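Grirkcombe School of Bookbinding

Home | Courses | Repairs | Open Bench | About Us | Contact

About Us

Grirkcombe is a small school for bookbinding and paper repair. We teach adults, mostly beginners, and we take in a limited number of repair jobs from the public. The school has 10 benches and a library of 500 books on the craft, which students may use at any time during opening hours.

The school was started by Leonie Hämmerli, who trained as a trade binder and spent most of her working life in a shop that rebound law books and church registers. When the shop closed she bought two of its sewing frames, the big board cutter and a cabinet of brass finishing tools. She taught her first students in her own kitchen. The board cutter lived in the garage and people had to walk across the yard to use it.

We moved to the present building in October of our third year. It was a seed store before us, and the long drawers along the north wall still have the names of vegetables on them. We keep thread in Beets and leather scraps in Squash. New students are given a list. 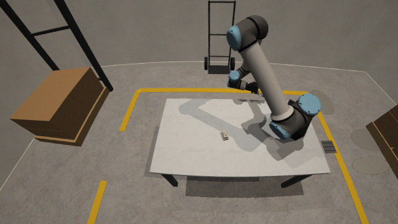
Most people come to us for the Foundations course. It runs for 13 weeks, one evening a week, and covers folding, sewing on tapes, rounding and backing, case making, and covering in cloth. Each student finishes four books. The first is a plain pamphlet and the last is a full cloth case binding with sewn headbands. No experience is needed, but you should be comfortable using a sharp knife, and you will be on your feet for a good part of the evening.

After Foundations you can go on to Leather, Paper Repair or Boxes. These are taught in smaller groups. Boxes is the one people tend to skip and then come back for later, usually after they have made a book they want to keep clean.

Who teaches here

Leonie Hämmerli still teaches Foundations and the advanced sewing class. She also answers the phone in the mornings.

Yolotzin Palacios teaches Leather. She came to binding from saddle work and is particular about paring knives. Students in her class spend the whole first session on sharpening.

Madhu Dubey runs Paper Repair. He worked in a county archive for many years, mending maps and deeds, and he takes on most of the flat paper jobs that come through the door. If you send us a torn letter or a family certificate, it will go to him.

Elvia Nava teaches Boxes and looks after supplies. She buys our paper, board and cloth, and she can order extra for students at cost if you ask before the end of the month.

Yareli Jaramillo handles enrollment, billing and the newsletter. She took Foundations herself and still comes to Open Bench.

How we teach

Classes are hands-on from the first evening. The teacher shows a step at the front bench, everyone goes back and does it, and then we look at the results together. We do not use slides. There is a printed handbook for each course, written by Leonie and revised most summers, and it is included in the fee. The drawings in the handbook are by Elvia.

We use wheat paste that we cook ourselves and a standard white glue for case work. If you have a wheat allergy, tell us when you sign up and we will set you up with methyl cellulose instead.

Mistakes are kept. Each student has a folder for spoiled sections, crooked boards and anything else that went wrong, and it goes home with the finished books at the end of the course. Several former students have told us they look at the folder more often than the books.
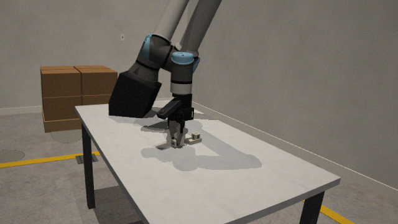

Open Bench is on Thursday, from noon until 8 p.m. Anyone who has finished Foundations can book a bench and use the presses, the board cutter and the finishing tools. A teacher is in the building but does not give lessons during these hours. Please bring your own materials or buy them from the supply cabinet. The guillotine may only be used by staff.

Repairs

We accept family Bibles, cookbooks, dictionaries, children's books and similar items. Bring the book in and we will look at it with you and give a written estimate — there is no charge for this. The wait is usually several months. The oldest book we have repaired was a psalter printed in 1693, which needed new sewing and one new board. Most of what we see is far younger and in worse shape.

We do not give valuations, and we do not take in books with active mold. If your book smells strongly of damp, please call first.

Scholarships

One place on every Foundations course is free. It is paid for by the Grosarton Fund, set up by the family of a former student. To apply, send Yareli a short letter saying why you would like to learn. You don't need to send samples of work or references. Letters may be written by hand or typed, and we reply to all of them.

Visiting

Our entrance is on the side of the building, next to the loading dock. There is free parking in the back and a ramp to the door. The restroom and all of the benches are on the ground floor. Visitors are welcome on weekday afternoons, but please ring the bell and allow us a minute, as we may have paste on our hands.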